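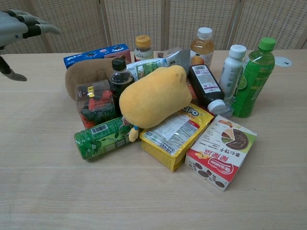 Table's a bit full today, groceries and a fuzzy brown potato-looking guy at the back

Commuting and Utility Riding > Bike share and rentals

Thread: Hornari annual pass, worth it or just fix up my own bike?

slowlane_pat
10 Feb 2019
OK, need some opinions before my trial runs out. I've been riding the Hornari bikes since December to get to work and back, and I like them way more than I thought I would. I never have to haul a bike up my stairs, never worry about it getting stolen, and if it rains at five I just leave it and take the bus home. But my trial is almost up and now I have to decide between the annual pass and putting the money into my old Brendik, which has been hanging in the hall with a bad rear wheel for way too long.

The shop quoted me 200 dollars for a new wheel, chain and brake pads. My ride is 7 miles round trip, mostly flat except for the hill by the Stoica bridge. What would you do?

gravelmouth
Fix the Brendik. The Hornari bikes weigh as much as a couch and the gearing is terrible on that hill. I did the trial too and by the end I was walking the last block of it every morning.

tinbell
Walking it?? I ride up that hill in a winter coat with a backpack on and I'm no athlete. Drop to first before the light, not after it. People wait until they're already grinding and then the hub won't shift under load.

gravelmouth
I know how to shift a hub, thanks. The one I kept getting at the Furkent dock didn't have a first gear. It clicked and nothing happened.

tinbell
Then report it in the app! They pulled one I reported the same afternoon.

oatmeal_spokes
My problem was never the bikes, it was the docks. If you leave downtown after six, the dock by the library is full, the one by the clinic is full, and you end up circling around with your groceries sliding all over the front basket. I went over the time limit twice doing that and got charged both times. They did refund one of them, after three emails.

slowlane_pat
Ugh, the full dock thing has happened to me too, but only once so far. Did you know you can hit the "no space" button on the post and it gives you extra minutes? I found that by accident.

oatmeal_spokes
I did not know that and now I'm mad all over again.

hillcrest_rider
I keep a log because I'm that kind of person. Last year I put 2490 miles on my own bike and 780 on Hornari, and I'd hate to give up either one. Own bike for the commute, share bike for anything where I might not want to ride home. If you can swing it, do the repair and then just pay per ride when you need to.

slowlane_pat
That's kind of where I was leaning, but doesn't per ride add up fast?

hillcrest_rider
Depends on you. If you're only grabbing one when the weather turns or you're meeting friends, no. If you get lazy and start using it every day again, yeah, you'll wish you had the pass. I had one bad month like that.

gravelmouth
Also 200 for a wheel, chain and pads is high unless they're giving you a nice wheel. Ask what they're putting on. If your old hub is OK you might just need a rim and spokes, or maybe only truing. What does "bad" mean here?

slowlane_pat
It has a big wobble and rubs the brake on one side. Two broken spokes that I know of. I hit the pothole outside the Furkent garage pretty hard, the one they keep filling with gravel.

gravelmouth
Oh, everyone hits that one. Two spokes could be a cheap fix if the rim isn't bent. Take it to a second shop before you say yes to anything.

tinbell
Second shop is good advice, I'll give you that. But I still say get the pass. You said yourself you hate carrying the bike up the stairs. A fixed bike that lives in the hall is still a bike in the hall. You'll be on the bus by the first week.

oatmeal_spokes
Could you lock it downstairs?

slowlane_pat
There's a rail by the mailboxes, but the last bike I saw locked to it lost its seat and front wheel. I could maybe ask the neighbor about her shed.

OK, plan for now: second quote this week, ask about the shed, and if either one goes badly I'm getting the pass. Will report back. And I'm reporting that no-first-gear bike if I get it, what's the number on it?

gravelmouth
Didn't write it down. It's the one with the torn grip on the left.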